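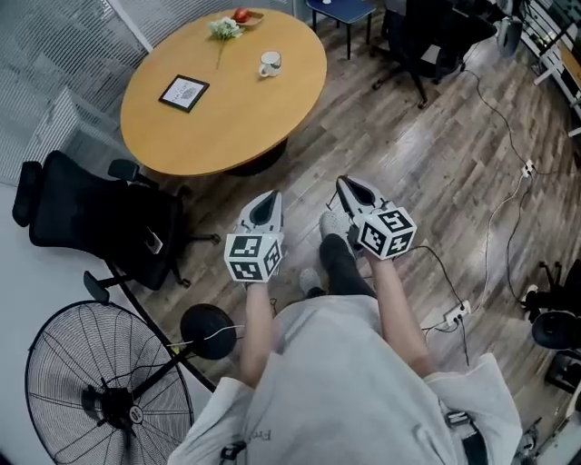 Essai : batte de cricket Oveck Climimer, taille adulte

La Climimer est la batte d'entrée de gamme d'Oveck en saule anglais. Prix payé : 119 euros, housse non comprise. Elle a servi 11 séances de filet et quatre matchs sur tapis synthétique, avec des balles en cuir.

Préparation

La batte est livrée brute. Deux couches d'huile de lin, puis six heures de rodage au maillet, en insistant sur les bords et la pointe. Le fabricant annonce une lame « prête à jouer » — à ne pas prendre au pied de la lettre. La face compte sept veines, assez régulières, avec une tache près de l'épaule gauche.

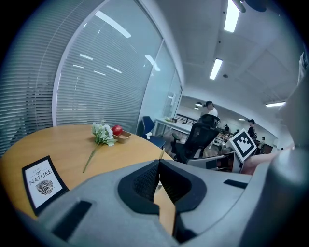 Comportement

Le point d'impact idéal est placé bas, ce qui convient aux surfaces lentes. Les drives sortent bien. Sur les coups croisés, l'inertie se fait sentir et le geste part en retard contre un lanceur rapide. Le manche ovale vibre nettement quand la balle est prise en pointe. Le grip d'origine glisse ; remplacé dès la troisième séance par un Smadi, plus épais.

Usure

Fines craquelures sur le bord extérieur, sans gravité. La protection de pointe s'est décollée sur un côté. La Stanard, vendue 200 euros, tient mieux sur ce point.

Verdict

Correcte pour un batteur de club qui joue en milieu d'ordre. À 100 euros, elle serait facile à recommander.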